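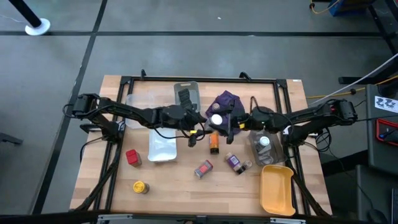
Kelum Publishes Maintenance and Setup Guide for Its Two-Arm Tabletop Sorting Cell

January 1, 2022

Kelum today released the full maintenance and setup guide for the Matei cell, its two-arm tabletop workstation for handling small household and pantry goods. The guide covers mounting, cable routing, gripper care, daily checks and the most common repairs. It is free to download and replaces the short setup sheet that has shipped with the cell until now.

The Matei cell consists of a table inside an aluminum frame, with one arm mounted at the left side of the frame and one at the right. The arms reach toward each other over the table, and each ends in a parallel gripper. Both arms are driven by servos at the joints. Users load the table with bottles, jars, tins, packages and cloth, along with trays and bins to put them in.

The company said the guide grew out of support requests received since the cell went on sale in July. Most of those requests had to do with cables, loose mounting bolts and worn gripper pads. Very few involved a failed part. In many cases a cell that had been running well was moved to another room and did not behave the same way afterward.

"A cell this size gets moved, leaned on and rearranged," the company said in a statement. "We wanted one document that tells the person standing next to it what to check, in what order, and when to stop and call us."

Setting Up the Frame

The first section deals with the frame. Kelum asks users to place it on a hard, level floor and to mark its position with tape so that it can be returned to the same spot after cleaning or repair. The four legs should be adjusted until the table does not rock when pressed at any corner. The arm bases are bolted on only after the frame is level.

Base bolts should be tightened in a cross pattern, checked again after 24 hours of running time, and then checked once a month. A loose base bolt shows up first at the gripper, where a small amount of play at the mount becomes a visible wobble at full reach. The guide includes a simple test for this: move the arm to its farthest forward position, switch to hold, and press lightly on the gripper body. If the base moves, tighten the bolts before changing any setting in the software.

The two arms share the middle of the table. Before running any program, users must set the limits of the shared area so that the grippers can come close together without touching. The default setting leaves a wide gap. Users who want the arms to work on the same item, such as a piece of cloth, can narrow the gap in small steps at low speed.

Cable Routing

The cable section is the longest in the guide. Power and signal cables run along each arm and then down the legs of the frame. Kelum recommends leaving a loose loop at every joint and fastening the cable only to the solid part of each link. A tie placed over a joint will pinch the cable each time the joint bends, and the damage is usually inside the jacket.

To check the loops, users should power down the arm and move each joint by hand through its full range. The cable should never pull tight, catch on a housing or drop low enough to sweep the table. Bundles on the legs should be tied snugly and kept off the floor where people walk. If an arm stops partway through a motion and recovers when it is returned to its rest position, the guide says to inspect the wrist cable first.

Replacement cable sets are supplied by Dultus and come cut to length for the left and right arms. The two sets are not interchangeable. Labels at both ends show which arm each one fits.

Gripper Care

Gripper fingers should be wiped with a damp cloth at the end of each shift. Spice dust, flour and label glue build up on the contact surfaces and cause smooth items to slip. Solvents should not be used on the pads. Pads should be replaced in pairs, even if only one looks worn, and the gripper must be zeroed again afterward. Zeroing takes 5 minutes and does not require tools.

Kelum also describes how to choose items for a gripper test. The set should include at least one rigid container with flat sides, one round bottle, one light package and one soft item. Each should be tried standing up and lying down. Tins and jars on their sides are useful because they show whether the fingers are closing at an even height above the table.

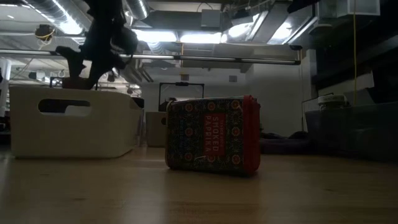
A smoked paprika tin on the tabletop of a Matei cell, with a storage bin and one of the grippers to its left.

Bins and trays are covered in the same section. Tall bins should be placed where the wrist can clear the rim with an item in the gripper. Kelum recommends setting the clearance height using the longest item in the test set, held at its lowest point. Shallow trays can go closer to the center of the table. After any bin is swapped for one of a different height, the clearance must be set again.

Daily and Monthly Checks

The daily check is printed on a single page meant to be kept near the cell:

Look at both arms from the side and confirm that no cable is hanging below the gripper.
Open and close each gripper fully with nothing in it.
Wipe the fingers and the tabletop.
Press the stop button and confirm that both arms hold.
Run the slow warm-up program once and listen for grinding or clicking.

The monthly check adds the base bolts, the leg feet, all connectors and the joint covers. Covers should come off one at a time, with power disconnected, so that screws are not mixed up. The wrist screws are shorter than the others. A long screw in a wrist joint can press on the servo and make it run hot.

Repairs Users Can Do

The guide lists the repairs that owners may carry out without affecting the warranty. They include replacing pads, fingers, cables, joint covers and wrist servos. Shoulder and base servos must be sent to a service center, as those joints carry the weight of the arm and have to be aligned on a fixture. Any arm being removed should be supported at the elbow before its base bolts are loosened. Kelum recommends that two people do this job.

After any servo is replaced, the arm has to be calibrated. The procedure uses the rest position and a set of reference points on the frame, and the guide gives the steps for each joint. Users should save the old calibration file before starting and keep it until the arm has completed a full day of normal work.

The last section is a fault table with 117 entries, arranged by what the user sees or hears instead of by error code. Error codes are given in a separate column for those who have the control screen open.

Availability

The Matei Maintenance and Setup Guide is available now from the Kelum support page as a printable file. Printed copies will be included with all new cells. Current owners can request a printed copy through their distributor at no charge. Morkari, which distributes the cell and stocks spare parts, will take orders for pad kits and cable sets directly.

About Kelum

Kelum designs and builds small robot workstations for laboratories, training rooms and light packing work. Its products include the Matei two-arm cell and related grippers, frames and spare parts.

Press and service inquiries may be sent through the contact form on the Kelum website.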